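Vondeck Opens Second Tableware Studio in Dambrauskienė

12/6/23 – Vondeck, the maker of everyday stoneware for homes and small restaurants, has opened a second studio in Dambrauskienė. The site will handle glazing and final checks for the company's Tandard line, which goes on sale in March.

The Tandard line includes bowls, plates and cups in plain shapes that stack easily. Prices will be the same in stores and online.

"Our restaurant customers kept asking for pieces they could reorder years later and still match," said Merike Lukoševičius, managing director of Vondeck. "We have promised to keep these shapes in production until at least 2029."
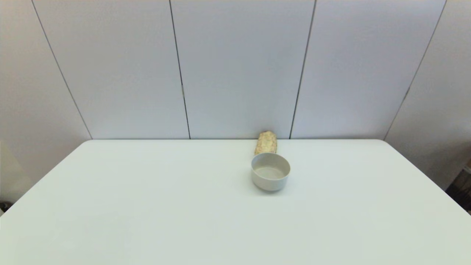 The studio has 3 kilns and covers 2166 square feet on the ground floor of the former Plandotel building. Damir Stojanović, who ran glazing at the first studio, has moved over to manage it. Hiring for two more glazing jobs is under way.

A small shop at the front sells seconds – pieces with minor glaze marks – at a reduced price. Evening classes will follow once the Tandard launch is complete.

Press contact: Beca Hopkin, Vondeck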